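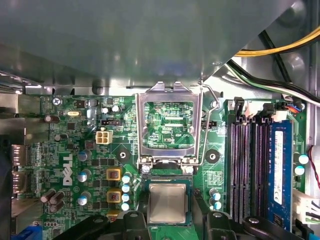
Chapter 6

Buying a Robot for the Repair Bench

I'll start with a confession. The first time I was asked to choose a robot kit for a workshop, I picked the one with the nicest brochure. It could stack cubes beautifully! It could stack cubes all day long. What it couldn't do was put a part into a used office computer, and that was the job we'd bought it for.

So this chapter is about buying, and about the questions I wish I'd asked before I signed anything. We'll follow one product all the way through, the Lenda bench kit from a firm called Zurnlow, because I had one on loan for most of a summer and got to know its good and bad sides rather well. You get an arm, a two-fingered gripper, a small camera that sits near the wrist, and software with a manual that runs to 78 pages (read them, please, even the dull ones about cables).

The job I keep coming back to is fitting a processor in an old Dell desktop. It's a lovely test for a kit like this. The socket's load plate has to be up and out of the way, with its little lever raised, and then the processor has to come down flat and square. The fingers have to hold it by its sides, and there are capacitors standing close by that you really don't want to clip on the way in. Then there's the headroom. A lot of these machines have a big metal drive bay hanging over part of the board, so an arm that does very well on an open table may have nowhere to put its elbow once it's working inside a case. Brenda Clegg, who taught me most of what I know about refurbishing, used to make salesmen do their demonstration in a real chassis, and I've copied her ever since.

Light is the other thing. The lid of a processor is shiny, and so is the load plate, and a camera that close up sees every reflection going. Zurnlow's software copes with this by asking you to show it the part from several angles before you begin, which I found a bit of a chore in June and had stopped noticing by the end of the loan.

Now, money. The kit I borrowed was listed at £2,045, with spare fingertips at £64 a pair. Whether that's dear depends on what you're fixing and how many of them come through the door, and we'll do that sum properly in section 6.3, using the records Kwame Akpalu kept at the Sayegh workshop. He was much tidier about it than I was.

Before you read on, find any old desktop computer, unplug it, and take the side off. Have a look at where your own hand goes when you reach for the processor socket, and what your knuckles bump into. Make a rough sketch and keep it by you, as you'll need it for section 6.1, where we work out how much reach a gripper needs and how slim its fingers ought to be.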